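Leave the Apostrophe Alone

2023-09-16

I edit a community newsletter in Uvstead, and the mark I remove most often is the apostrophe. People add it to plurals. They write "tomato's" and "photo's" and "the Villanueva's are moving." In our July issue I took out 38 of them before the pages went to print.

A plural does not need an apostrophe. One photo, two photos. If the family name is Villanueva, the whole family is the Villanuevas. Priya Villanueva wrote to thank me for getting that right on the street party page, so at least one reader noticed.

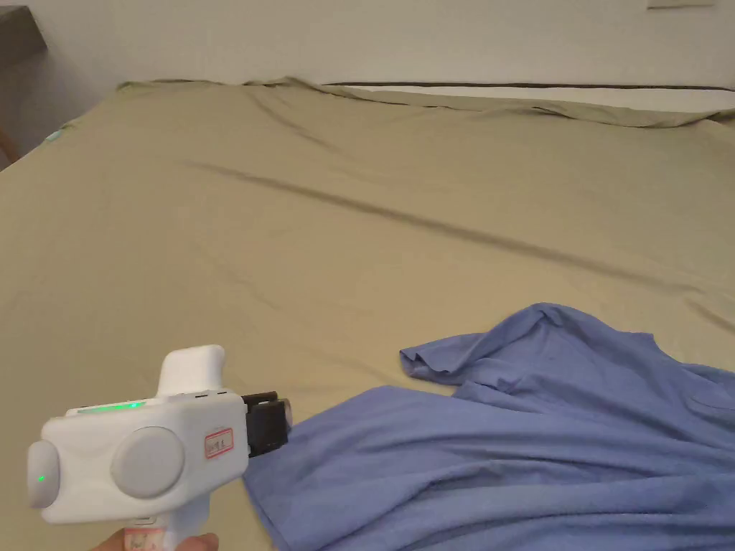

Names ending in s cause more trouble. Two people named Davis are the Davises, and their house is the Davises' house. It looks odd to some people, and they try to fix it with a mark in the wrong place. I would leave it looking odd.

Then there is "its." The possessive has no apostrophe, the same as "his" and "hers." With the apostrophe it means "it is" or "it has." Read the sentence aloud with "it is" in place of the word. "The dog wagged it is tail" settles the question in a second.

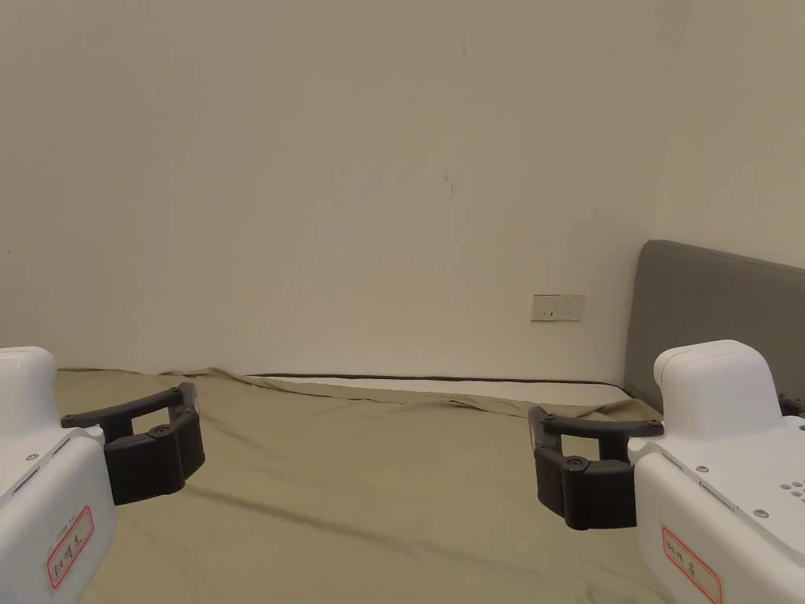

A khaki fitted sheet against an off-white wall.

Yao-tsung Hsueh, who proofreads with me, thinks I am too strict. He says readers understand "tomato's" perfectly well, and he is right about that. They would also understand "tomatose." We still wouldn't print it. My view is that a mark that has a job should be kept for that job. If you are unsure whether a plural needs one, leave it out, and you will be right far more often than wrong.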